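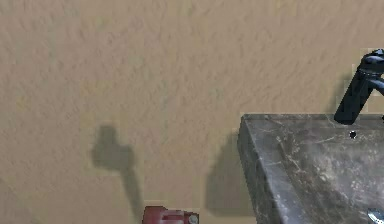
Brutska Releases Zutamik 4 With Simulation-First Motion Planning for Household Fixtures

Update adds surface variation, shadow handling and a revised collision checker

GARLEY — Brutska today announced the release of Zutamik 4, the latest version of its planning and perception toolkit for robot arms working close to sinks, counters and other fixed household surfaces. The software is available now to existing license holders. New licenses can be ordered from Thursday.

Zutamik connects three parts of a manipulation stack: a scene generator, a perception module and a motion planner. In earlier versions these ran as separate processes and exchanged data through files. In version 4 they share a single scene description, and a change to an object's pose or material is passed to all of them in the same update cycle.

The scene generator now varies wall texture, stone pattern, fixture finish and light direction independently. A marble-patterned basin with a glossy black faucet can be rendered against rough plaster, and the same geometry can then be rendered again with a different wall and a different light. A standard job produces 2000 scenes from one base layout. Each scene is stored with its random seed and can be rebuilt exactly.

Cast shadows are labeled as a separate class. Users of version 3 reported that the perception module sometimes merged the shadow of a basin or of the arm with the object that cast it, which enlarged the obstacle and led the planner to reject usable paths. The new labels let the segmentation network learn shadow regions directly. Dark reflective parts such as faucet bodies are handled by a second depth estimate, and the planner receives both values along with a confidence score.

"Most of the planning failures we looked at started as perception failures," said Cameron McIver, head of software at Brutska. "The planner was doing what it was told with a bad outline of the sink. We spent most of this cycle on the outline."

The collision checker has been rewritten. Earlier versions enclosed each fixture in a set of boxes. Version 4 uses a signed distance field computed from the mesh, so that the space between a spout and the body of a faucet is treated as free space where the clearance setting allows it. The field is computed once per layout and cached. Queries run at 500 per planning step by default, and the limit can be changed in the configuration file.

Objects that are only partly inside the camera view are now kept in the scene model with an open boundary. The planner treats the unseen side as occupied until another view confirms it. This behavior can be turned off for each object, but Brutska advises against doing so on physical hardware.

Zutamik 4 also includes a command-line tool, Mowat, for replaying planner logs. Mowat steps through a run, shows the active constraints at each point and exports rejected paths with the reason for rejection. It reads logs from version 3 but does not write them.

Configuration files from version 3 must be converted before use. A conversion script is included in the installer. Custom collision boxes are not carried over and should be removed or replaced with meshes. Support for version 3 continues through August.

About Brutska

Brutska develops control, perception and planning software for robot arms. The company is based in Garley.

Media and licensing inquiries: Cameron McIver, Brutska, Garley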